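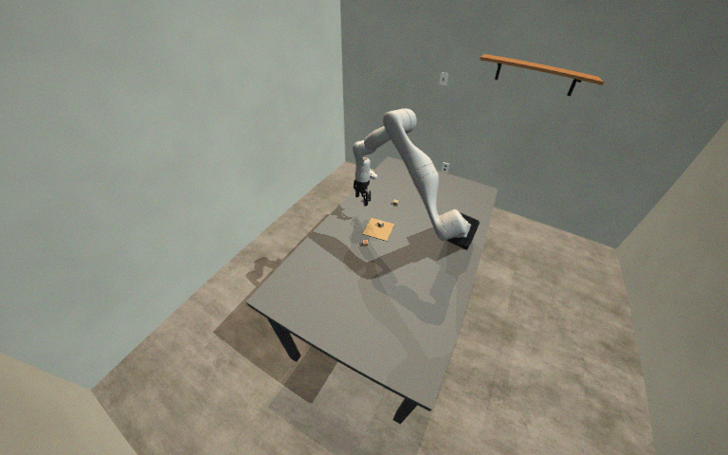

The long gray table, seen from up high in the corner

Home Products Owner Support Parts My Tickets Sign out

Filed under: Ventilation > Bathroom and attic fans > Runs when it shouldn't

Ticket 1322: Otik fan comes on by itself in the night

Opened by Dwayne Lindqvist, Sunday, September 1, 2019

Hello there, and thank you in advance to whoever picks this up. I have the Otik bathroom fan with the humidity sensor, put in this July by my brother-in-law, who is handier than I am and who did a very neat job of it (I only held the ladder). It worked beautifully the first few weeks. The mirror cleared, the towels dried, and my wife stopped propping the window open with a shampoo bottle.

Then one night it came on at two in the morning with everybody asleep and the bathroom door shut. It ran for eight minutes and quit. An hour later, same again! It has done it most nights since, though not every night, and I can't find a pattern except that it seems worse when the weather has been muggy. The dial under the cover is set to 80, which is where it was when it came out of the box. I've already tried switching it off at the breaker for a while and turning it back on. That made no difference.

I don't mind the noise so much, it's a quiet fan, but our room shares a wall with it and once I'm awake I'm awake.

Reply from Halldóra Steinarsdóttir, Owner Support

Good morning Dwayne, and I'm sorry about your sleep. Thank you for writing it all down so clearly, it saves us both a lot of back and forth.

My first guess is the flap where the duct leaves the house. If it sticks open, damp outside air can drift back down the duct at night and settle right on the sensor, and the fan thinks somebody is in the shower. Could you go outside while someone runs the fan, watch the flap lift, and then see if it drops shut when the fan stops? Please also tell me if the duct goes up through the roof or out a side wall, and whether it is wrapped in insulation where it crosses the attic.

Leave the dial alone for the moment, if you can stand it. I'd like to change one thing at a time. 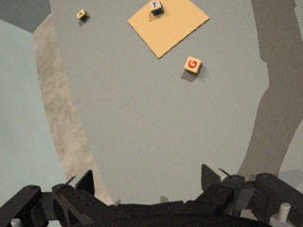
Small block with a blue T, on the orange mat

Reply from Dwayne Lindqvist

Well, you may be on to something. The duct goes out the side wall on the north end, under the eaves, and when my wife shut off the fan the flap stayed up a good finger's width. I got on the stepladder and found paint along the hinge, from when we had the trim done. I worked it loose with a putty knife and it swings now, though it's a bit lazy about closing.

As for insulation, there is some, but it stops short of the wall and the last stretch is bare metal. Should I wrap that too? I have half a roll left over from the water pipes.

Reply from Halldóra Steinarsdóttir

Paint on the hinge, of course! I should have asked. Yes, do wrap the bare stretch, but please use proper duct insulation, as pipe wrap is usually too narrow to go around nicely. Tape the seams well and don't squash it. Adi Manurung on our parts desk can send you a new flap with a lighter spring at no charge, and I've put the request through.

Reply from Dwayne Lindqvist

Flap came Thursday and it's on, duct is wrapped, and I have itchy forearms to prove it. Four nights now without a peep. It still comes on for showers the way it should and runs until the mirror is clear. My wife says to tell you thank you and that she has retired the shampoo bottle.

Could you leave this open another week, in case we get a real sticky spell?

Reply from Halldóra Steinarsdóttir

Gladly. Status set to Waiting on customer.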